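Looking after old service kit at home
Ngaio Tapsell

Medals, belts and tunics handed down from a parent or grandparent mostly suffer from damp and from too much polish.

Brass buttons and badges
Slide a piece of card behind the button before you start so the polish stays off the cloth. Use a soft cotton rag and a small dab. Stop once the colour comes up - the fine detail wears away faster than you'd think.
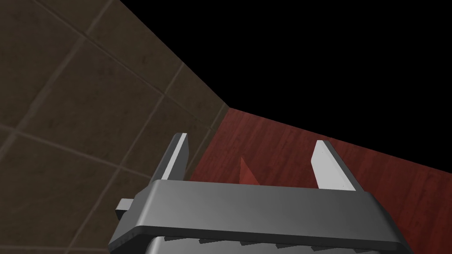
Leather belts and straps
Wipe off the dust, then work in a thin coat of neutral dressing. Leave it overnight and buff it in the morning. Store belts flat or in a wide roll, never folded.

Wool tunics
Brush with the nap and air in the shade. Before it goes away, check under the collar and in the pockets for moths. Use a padded hanger and a cotton cover. Plastic traps moisture.
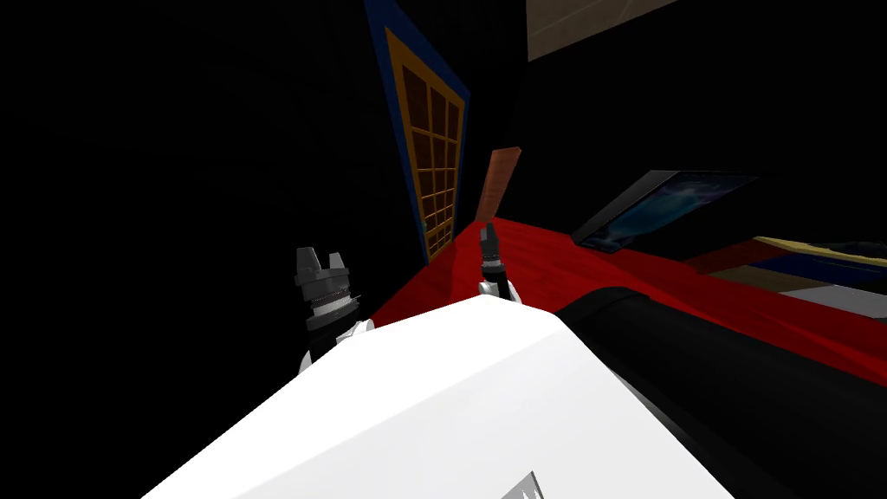 Keep the wardrobe under 22 degrees if you can, and look everything over again in December.

Ribbons
Don't wash them, as the older dyes run. If one is badly frayed, put it away in acid-free tissue and mount the medal on new ribbon.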